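Comparing two gripper finger sets on a desk-clearing task

Before you order fingers for a two-arm station, run both candidates on the same pile of school things. We used the stock black tips and a softer set from Lokska. The whole test takes an afternoon and needs no special fixtures.

What you need

Two arms on a shared rail, a fixed camera over the table and a camera at each wrist. For objects, use a fabric backpack, worn paperbacks of different thickness, a pen box and a calculator. Old books are better than new ones for this. Torn corners and swollen pages catch on a fingertip in a way a clean cover never does.

Steps

1. Home both arms and check that the wrist lights are green.

2. Lay the backpack flat at the back left. Put the books in front and to the right with bare table between them.

3. Set the grip force to 30 percent. Suleiman Ekpo started at 79 and creased a cover on the first try.

4. Bring each gripper in over its object, stop, and look at the wrist view before closing. If you can't see both fingertips and the near edge of the book, raise the arm and come in again.

5. Close, lift, hold for 2000 milliseconds, then set down. Write down slips and drops separately.

6. Do the backpack last. Close on a fold of cloth, keep the second arm clear, and go slowly.

7. Swap the fingers, put everything back in the same places and repeat. We did 31 lifts per set.

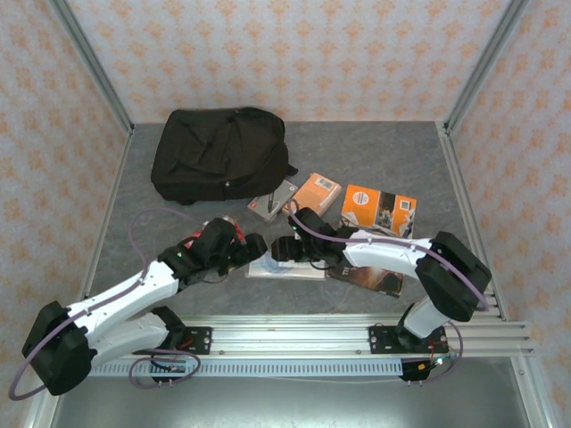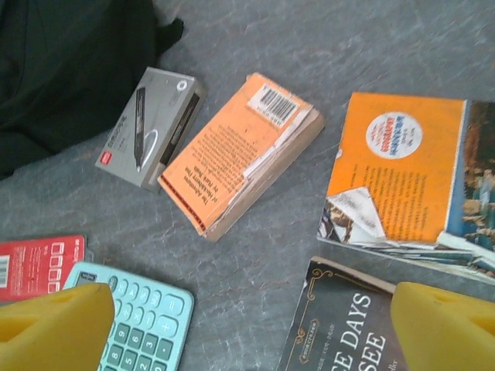
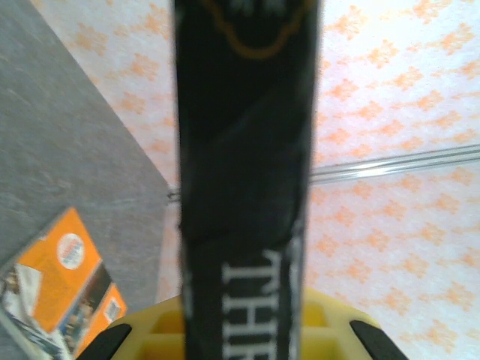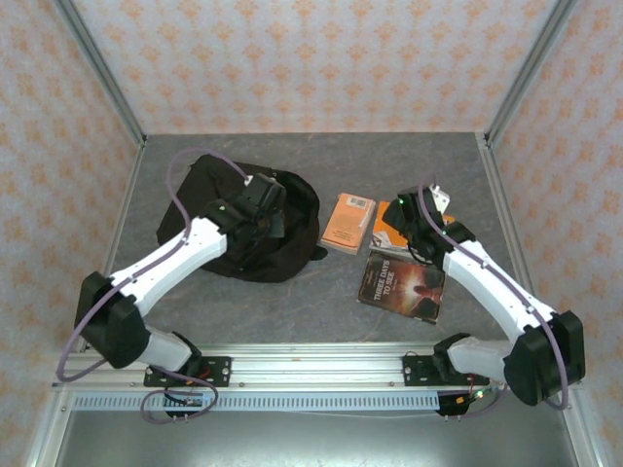
The table from the fixed camera (first and last) and close views from the wrist cameras (second and third).

Reading the results

Sort the drops by object before comparing totals. Our soft set did better on thick books and worse on the backpack, where the tips folded under. The stock set was the other way around. Chibuzor Akpan entered both in the Olatunji log sheet, one row per lift.

Check the cables after every swap. A loop that clears the elbow with short fingers can snag with long ones.

If a thin book won't come up flat from the table, push it to the edge with one arm and pick it with the other. Log those lifts under their own heading.

Last updated 19 December 2021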